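## 4.3 Handling soft items

Applies to the Romach hand-held gripper, two-finger version. Site rules at Wilimstead and Escobedo take priority where they are stricter.

1. Inspect the pivot pins. Do not use the tool if a pin is raised or missing.
2. Wipe the finger pads with a lint-free cloth.
3. Approach the fabric from above and close the fingers slowly.
4. Stop closing when the fabric is held. Do not exceed 40 N.
5. Hold for 2 seconds before moving.

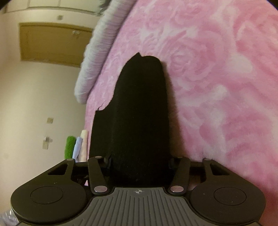
**CAUTION: PINCH POINTS**

Keep hair, cords and loose sleeves clear of the linkage. Dark fabric held upright between the fingers can hide the inner arms from the operator. Plush blankets and long-pile throws near the work can catch in the arm openings; keep the crossbar clear of them.

**Note:** Clean the linkage every 500 grips and record it in the Prulwood service log. Replace the finger pads at 800 grips. Pads with cuts or loose edges are replaced at once, whatever the count.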